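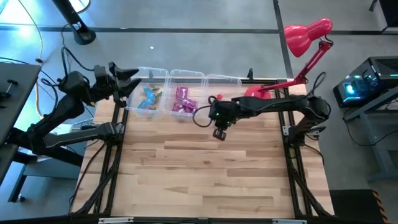

Ticket 889 - Lolly station, wrappers sticking to the tubs

Status: open, waiting on reply
Product: Prerell clear tubs, bought through Fundow
Site: Greltwood

Hi there, me again! I'm setting up the lolly table for our open day and I've hit a snag with the tubs. They look great on the timber top (you can see the colours straight through the sides, and that's why I picked them), but the wrapped lollies keep clinging to the plastic. Tip a tub out and a handful stay stuck to the wall like they've been glued there. Blue ones and pink ones, no difference.

What I've tried so far:

Morning - wiped the inside of one tub with a dry microfibre cloth. Made it worse, if anything! The wrappers were jumping at the sides.

Just before lunch - washed the same tub in warm water with a drop of dish soap, then let it dry on the rack without towelling it. Much better for an hour or so, then the cling crept back.

2 pm - swapped the blue lollies for a different brand from Cruzado with a waxier wrapper. These slid out fine. Sadly I've got a carton of up to 4000 of the first lot, so switching isn't really on.

3:30 pm - moved the red desk lamp off to the corner in case the warmth was part of it. Couldn't tell you whether it helped, but the colours still show up nicely so it can stay there.

So my guess is static, and I'd love to know if there's a spray or a rinse that's safe around food. The care card only says "hand wash, do not soak" and I don't want to wreck the finish on a hunch.

One more thing while I've got you - do lids come separately for this size? I'd like to keep the third tub for the mixed colours and put a lid on it overnight. The order page shows lids in packs of 7, and I only need enough for the one table.

Update, 5 pm - tried a barely damp cloth and let the tub air dry. Best result yet, only a couple of stragglers left behind. I'll do the other tubs the same way tomorrow and add a note here. Please leave the ticket open till then, and thanks heaps for the quick reply last time!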